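How to Get Reviews and Awards for a Jazz Biography From a Small Press

2/24/21
By M. Ó Súilleabháin

So you wrote a book about a musician, a small press said yes (hooray!), and now you're supposed to sell it. My own book is a life of a dance band trombonist who never made a record under his own name, and it came out with Drandthorpe, a press with one person doing publicity for the whole list. She's wonderful, but I did most of the legwork myself, and this is how I'd go about it a second time.

Start with your list of people. I mean well before the book exists - I began when the manuscript went to copyediting, and I still felt behind. Open a spreadsheet and give every reviewer, radio host, record shop, library and jazz society its own row. Put in the name, the address, what they cover, and whether they want a printed copy or a PDF. Mine ended up with 150 rows. Go through it again and mark the ones who have covered a book (any book!) in the past couple of years. A lot of jazz magazines only do records, and you'll save yourself a pile of postage.

Next, ask the press how many free copies you get. I got 21, on top of what they were sending out themselves. Swap lists with them early so the same critic doesn't get two packages. We messed that up twice.

Write the one-page sheet. Every book needs one. Mine has the title, the price, the ISBN, the page count, two short paragraphs about the trombonist, one about me, and a line on how to reach me. I kept wanting to cram in the story of the missing tour diary, and it kept pushing the ISBN onto a second page. Leave the good story for the email.

The email itself should be short. Say who the book is about in the first sentence, then say why this particular person might care. If they once wrote about a bandleader who shows up in your chapter four, tell them so! I sent mine out in little batches, five or six in an evening at the kitchen table, and answered every reply the next morning before work.
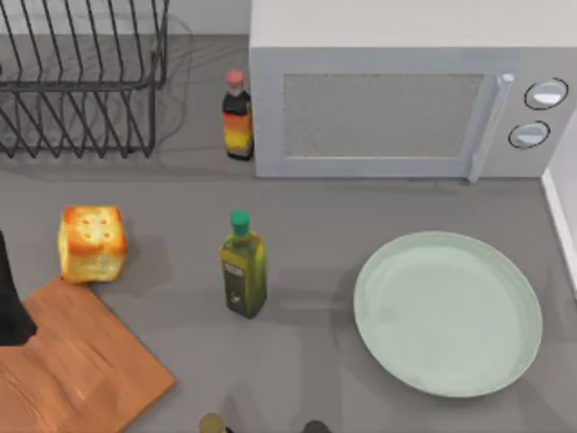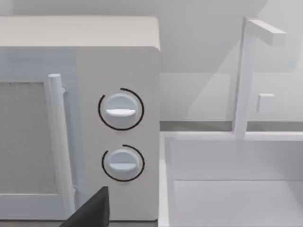 Now the awards, which scared me silly. There are more of them than you'd think: regional book prizes, university press roundups, prizes for research into old recordings, and year-end lists run by jazz sites. Make a second tab in your spreadsheet with the deadline, the fee, the number of copies they want, and who is allowed to submit. That last column matters a lot. Some prizes only take entries from the publisher, so you have to ask your press nicely and remind them a week before it closes. January is crowded with deadlines, so get your copies boxed up before the holidays.

Fees add up fast. I set a limit of $60 for any single entry and stuck to it, apart from one prize I had my heart set on (I didn't get it). Read the past winners before you pay anything. If the last ten were all novels, put your wallet away.

When a review comes in, read it all the way through, then pull one sentence you can quote. Keep the wording exactly as printed. If you cut something from the middle, use an ellipsis, and please don't cut the "but." Save a copy of the page too, as little magazines vanish from the web all the time. I lost my very first review that way and had to beg the editor for the text.

Put your quotes in order with the best-known publication first and the shortest quote second. Awards and shortlists go above the quotes, each on its own line with the full name of the prize and the year. "Finalist" and "longlisted" are different things, so check which one you were.

Then send the finished block to your press and ask them to update their catalog page and whatever they feed to the online stores. Ours took three weeks to show up everywhere, and one store still has the old subtitle.

Last bit: keep sending after the first few months. My longest review ran more than a year after publication, in a trombone newsletter I'd nearly left off the list, and the editor asked if I'd come talk to their annual meeting. I said yes before I'd even checked where it was.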